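Section 4: Installing the under-sink water filter

Read this section through before you shut off the water. The Darnen housing fits most base cabinets with a cold water line and a free side wall. The bracket, screws, tubing and spare O-ring are in the small box. If anything is missing, quote part number 657 when you order the kit again.

Before you start

1. Empty the cabinet and dry the floor of it.
2. Close the cold water shutoff valve by turning it clockwise.
3. Open the kitchen faucet to release the pressure. Leave it open.
4. Put a bucket and a towel under the valve.
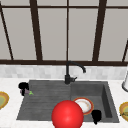 CAUTION: Use the filter on the cold line only. Hot water will warp the housing and void the warranty.

Mounting the bracket

5. Hold the bracket against the side wall of the cabinet. Leave enough clearance below it to unscrew the housing and lower it past the cartridge.
6. Mark the holes, drill pilot holes and drive the screws by hand. Do not drill through the cabinet wall.
7. Hang the filter head with the arrow pointing toward the faucet.

NOTE: With a composite sink, do not screw the bracket to the underside of the bowl.

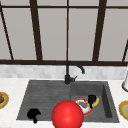
Dark gray composite sink with ribbed drainboard at left and basin at right.

Connecting the tubing

8. Cut the tubing square with a sharp blade. A slanted cut will leak.
9. Push one piece into the port marked IN until it stops, then pull back gently to check the grip.
10. Connect the other end to the adapter on the shutoff valve.
11. Repeat from the port marked OUT to the faucet hose.

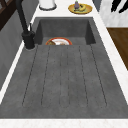 12. Wet the O-ring and seat it in its groove. Insert cartridge 914 with the open end up.
13. Screw the housing on by hand. Use the wrench only for removal. Overtightening is the usual cause of a cracked housing.

Flushing the cartridge

14. Close the faucet and open the shutoff valve a quarter turn. Wait for the housing to fill.
15. Check each joint with a dry paper towel. If a joint drips, close the valve, push the tubing in again and repeat.
16. Open the valve fully and run the faucet for 4 minutes. Gray water at first is carbon dust from the new cartridge. 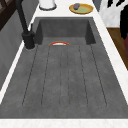
Carbon dust can leave a film when the first water dries. Rinse the basin and wipe it with a soft cloth. If your sink has a grooved drainboard like this one, wipe along the grooves toward the basin. Do not use bleach to remove the film.

17. Check the joints again the next morning before you put anything back in the cabinet.

Replacement cartridges are listed in Section 5.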